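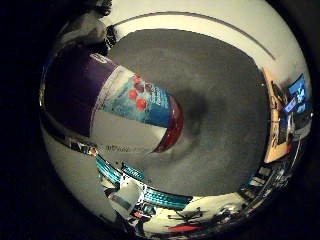 Figure 3. Wrist camera view during the bottle task. The bottle lies on its side on the grey work surface, with the cap towards the centre of the view.

4.2 Picking up bottles with the Cliltora kit

The Cliltora kit is sold by Prunddale as a wrist camera and grasping package that needs no training on the buyer's own objects. The brochure says it will handle "everyday household containers" from the first hour. We took that claim at its word and left every setting as it came, apart from the approach speed, which the setup guide tells the user to lower for items that can roll.

We ran 73 trials with bottles placed on their sides. A bottle such as the one in Figure 3 is a fair test of the claim. It is the sort of thing found in most kitchens, it has a printed label, and the label changes colour along its length, from purple through white to a light blue and teal panel with red berries on it. The cap is dark red and lets some light through. Lens distortion also bends the outline a good deal, and the maker says this is corrected in software before the grasp is planned. The interface does not show the corrected picture, so we could not check.

Our main doubt concerns how the kit reports its own results. A trial is logged as a success once the fingers close and meet resistance. Under that rule a bottle pinched by the cap counts the same as one held round the body, and a bottle dropped on the way up still counts. Lie and Dela Peña went through the recordings separately and found 12 trials logged as successes in which the bottle never left the surface. They disagreed on 2 others, which we have left out of the count. We asked Prunddale whether the rule could be changed and were told that it was fixed in the current release.

We are also unsure what the confidence score means. It stayed high in most of the trials that failed, and it moved when the bottle was turned so that a different part of the label faced the camera. A score that follows the artwork is of little use to a buyer who wants to know when to step in. The manual gives it one sentence.

None of this shows that the kit is poor at grasping. It shows that the figures it produces cannot be used to judge whether it is good, and the comparison with the Grandorix gripper in Section 4.3 therefore uses only our own counts from the recordings.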